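From: Pärn
To: Remus fan list
Subject: Re: Second season, and the award talk
Date: July 31, 2022

Hello all,

On the list this week it was written:

> I read that Remus got two nominations from the Urnley critics, and
> none of them is for the actress who plays the mother. Did they watch
> the same show as me? Also, does somebody know if the second season
> is still coming in November? The channel's page says nothing now.

I also looked for the date and could not find it. The old page said November, but that page was changed after the director left. I would wait before buying any train tickets to the Cunham screening.

About the nominations I partly agree. The mother has only four long scenes in the whole first season, and I think this is the reason. The critics in Urnley put everybody with a small role in one supporting group, and there the comic actors usually get the votes. Still, the scene at the bus station is the best acting in the series for me. She says almost nothing and you understand that she already knows about the letter.

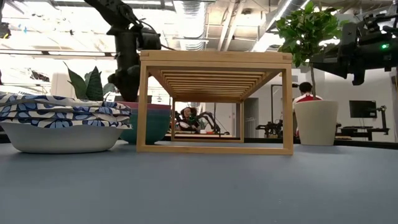

Wooden rack and scalloped bowl on the table.

For the costume nomination I am very glad. I watched episode two again with the sound off (my neighbor was sleeping) and noticed how the older sister's coat changes color slightly when she moves to the city. Maybe it is only the light – please correct me if you have seen the better copy.

One practical matter. The Cunham cinema has 200 seats, and last year our list asked for places too late. If you want to sit together with us, please write to me directly and not to the whole list. Say also if you need subtitles, as one of the two showings will be without them.

I have not read the interview with the writers yet, so please do not put the ending in the subject line. Last time I learned about the wedding this way – I was a little sad for the rest of the evening.

Best regards from Pärn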